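How to Budget for Your First Gripper Bench
by Sabina Miah, Groltbridge 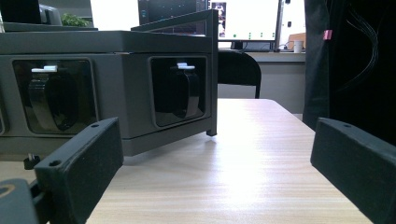 Gripper fingers at the bench, with the dark gray rack on the table.

I love this part of a project! Before you price a single arm, write down the job you want done, down to the part and the place it goes. Ours was one line long, and it made every quote easier to read.

Step 1. Start with the fingers. Ask each vendor for the price of a spare pair, and ask how they mount. Gumura quoted us 18 days on spares and Vadex quoted 42, so we ordered two extra pairs up front.

Step 2. Price the table and fixtures on their own line. Racks, clamps, cables, power strips - they add up fast, and they almost never show up in the arm quote.

Step 3. Budget people time. Szu-yu Chiang set aside 40 hours for setup and we used 50, mostly on cable routing and teaching positions. Put those hours in the same spreadsheet as the hardware.

Step 4. Ask for a trial with your own parts. Send the real ones, scratches and all. You'll learn more in an afternoon than from a month of brochures!

Step 5. Split the order. Buy one station now, run it until October, then decide on the second. Get the vendor to hold the price in writing - Siu did it for us as soon as we asked.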